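Out and about: robots in Jotville

I finally made it to the open day at Zakach's workshop in Jotville on May 14, 2024, after missing the one in January (flu, don't ask). I figured I'd stay half an hour and grab a cookie. I was there for 2 hours!

The picking demo had the biggest crowd. They run a KUKA arm over a big gray metal bin with all sorts of stuff in it, cups and a toy-like block and odd little parts, and the job is to pick things out one at a time. Apinya Somboon ran our session and she was great with questions, even the one from the kid behind me who wanted to know if it could pick up a hamster. (No. They haven't tried.) She told us clear plastic is the thing that gives them fits, and that the software, which they call Sterero, had been through 297 practice picks that week. A good pick can take up to 30 seconds, and I loved the wait, everybody leaning in and holding their breath.

I asked her what I should look at in the fingers, and she said to watch how wide they spread before they go down. So of course I watched nothing else after that! There's another open day planned at the Bittencourt building across the street, and I've already put my name on the sign-up sheet. Come with me, I'll save you a spot near the front. 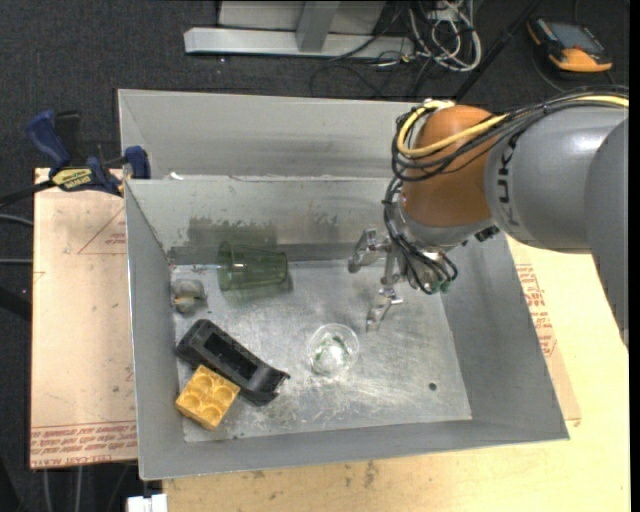
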